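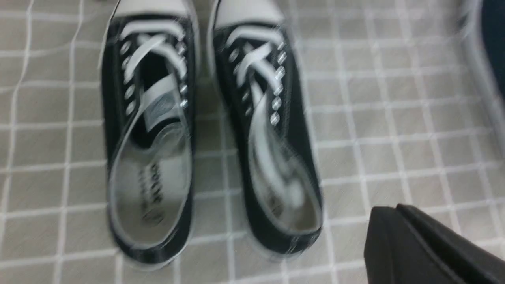
Subject: Re: Storm shelter at the school - what should we change before winter?
From: Elsa Hakala
To: Nollier residents' list
September 2024

Dear all,

Thank you Jouko for writing this down while the rest of us were still cleaning our cellars. I answer under your points, and I have left out the parts where I only agree.

Jouko Partanen wrote:

> Hello everyone,
>
> Now that the electricity is back also on the Rinesen side, I would
> like to collect what we learned during the storm, before we forget
> it. I was at the school both nights and I have my notes, but I saw
> only one end of the building, so please correct me.
>
> 1. The warning. The first text message from the municipality came
> in the afternoon and said "strong wind". The second one came when
> the bridge road was already under water. People from Nilen told me
> they never got the second one at all.

We did not get it in our house either. My neighbour received it the next morning, together with two older ones. I asked the municipal office and the answer was that the messages were sent correctly, but the mast on the hill lost power early in the evening and its battery lasted 4 hours. So I think we should not argue with the office about who pressed which button. The question is what we do when the mast is silent. I remember that my parents' village had a simple arrangement: each house was responsible for knocking on the door of the next house, and the last house on the road telephoned or walked back to the first. It is old-fashioned, but it does not need a mast. I can draw such a chain for Nilen. For Rinesen somebody must do it who knows which summer houses are lived in during winter, as I do not.

> 2. Opening the school. The key was a problem. There are two keys,
> and one of them was on the wrong side of the river. We lost more
> than an hour, with small children waiting in cars in the yard.

I was in one of those cars, so I can confirm the hour. It was closer to two for those who came first, because they had left home before the message, when the stream started to come over the field.

I have written to the school about a key box with a code. The head teacher has no objection, but the insurance company must accept it, and she is waiting for their reply. If it is refused, my second proposal is that one key stays always on the east bank and one always on the west bank, and that the persons who keep them tell this list when they travel.

> 3. Sleeping places. We had 80 people the first night and camp beds
> for fewer than half. The gym mats helped. The corridor was too cold
> to sleep in, but some had to do it.

The beds belong to the municipality and they are stored in Toivonen, which is a good place if you live in Toivonen. The road there was closed by trees until the second afternoon. I believe we could ask that a part of them be kept in the room behind the stage, where today there are only broken chairs and the scenery from a play which my son was in, and he is now a grown man. I am willing to come and empty this room. It would be nice to have help with the heavy pieces, and a person with a trailer.

About the corridor I would like to say one thing more. It was cold because the outer door was opened all the time by people who went to look at the water. I understand them very well, I did it also. But the inner doors can be closed if we hang a paper on them which says so. We had no paper and no pens, which sounds like a small matter until you try to make a list of who is in the building.

> 4. The list of persons. We started it late. Two families were
> searched for by the rescue service when they were already sleeping
> in the gym. I feel bad about this one, as I was the person who
> said that we could do it in the morning.

Please do not feel bad. It was me who had the notebook in my bag and did not think of it. However, I agree that it must be done better, because the boat went out in the dark for these two families and the crew could have been needed elsewhere.

My suggestion is a table just inside the main door, with a lamp, and nobody goes past it without giving a name, an address and how many they are. The same table when they leave. The leaving is even more important, in my opinion. On the second day several people went home without saying it and we spent a lot of time asking for them.

> 5. Water and food. The tap water was brown from the second morning.
> The shop gave us what they had in bottles. The kitchen cannot be
> used without electricity, but we had the two gas burners from the
> hunting club. Soup was good, thanks to those who made it.

The water was tested afterwards and the result is that it should be boiled until the well at Rinesen has been cleaned. I think most have received this on paper. If you have not, the advice is valid also for you: boil it also for brushing teeth and for washing salad. The next sample will be taken when the cleaning is ready, and I will write here when I hear the result.

For the future, I calculated with 9 litres for a person for three days, drinking and a little cooking only. This makes more than 700 litres for the number of people we had. It is too much to keep in bottles in a cupboard. But the school has a place for a tank in the boiler room, and the dairy in Toivonen has sold used tanks before. I will ask the price. If someone knows how such a tank is kept clean over the year, I would be grateful to learn it, because I know only that it is not enough to fill it and forget it.

The gas burners: the hunting club needs them in the autumn, so they have taken them back. We should have our own. We should also have something to measure carbon monoxide in the kitchen. The window was open all the time, I made sure of it, but in December nobody will want an open window.

> 6. Medicines. One gentleman needed his insulin kept cold, and one
> lady had left her heart tablets at home. In the end the rescue
> service brought them, but this was luck.

I do not have a good answer here. The nurse who visits Nilen says that everybody with a regular medicine should have one week of it in a bag near the door, with a copy of the prescription. She will put this in her newsletter. For the insulin, a cool box and the cellar were enough this time.

> 7. Generator. The old one started but it could not carry the
> pump and the lights together. We chose the pump.

It was the right choice. I heard that the new generator has been discussed already for a long time and that it is always moved to the next budget. Perhaps we could write one letter from all of us. A letter from 30 households is read differently than a telephone call from one angry person (I was this person, and I have since apologised).

> 8. Money. We have 500 euros left in the village association
> account after the summer fair. I propose we use it for things
> which can be bought right away, and ask the municipality for
> the rest.
>
> Best regards,
> Jouko

I support this. My list for the 500 would be, in this order:

- lamps and batteries, all of the same battery size
- the carbon monoxide alarm for the kitchen
- paper, pens, tape and a proper notebook for the door
- a battery radio
- blankets, if something is left

I have not put the burners there, as my brother-in-law has one he does not use and he may give it. I will ask him nicely.

Then some matters which were not in your message.

Animals. We had three dogs and a cat in the gym, and one child with an allergy. It was solved by putting the dogs in the woodwork room, but there was no plan for it, and the owners felt that they were unwelcome. I know of one family in Rinesen who stayed in their house on the upper floor because they thought that their dog would not be allowed in. This is dangerous. We should say clearly in the autumn letter that animals can come, and that they will be in the woodwork room.

The bridge. The engineers looked at it and it is open for cars but not for lorries. The school bus counts as a lorry, it seems. For the time being the children from the west bank are driven to the bridge, they walk over, and another bus takes them on the other side. If you drive there in the morning, please go slowly. It is dark soon and they do not all wear reflectors.

Damaged things. The municipality collects wet furniture and floor materials from the roadside still one more time. Refrigerators must be separate from the rest, with the door taped closed. Please take photographs before you put anything out, as the insurance companies ask for them, and it is difficult to prove a carpet which has already gone.

The summer houses. Some owners have not been here after the storm and perhaps do not know that there is water damage. If you have contact with any of them, write to them. I have looked in through the windows of the four nearest to us and two of them have clearly had water on the floor.

I think we should meet while we still remember. The school is free in the evenings except when there is volleyball. Jouko, could you propose an evening? I can bring coffee, and I can write the notes if somebody checks my language before they are sent to the municipality.

Last, if somebody is missing a green thermos with a dent in the bottom, it is in my kitchen. It was in the box with our own things when we came home from the school.

With kind regards,
Elsa Hakala
Nilen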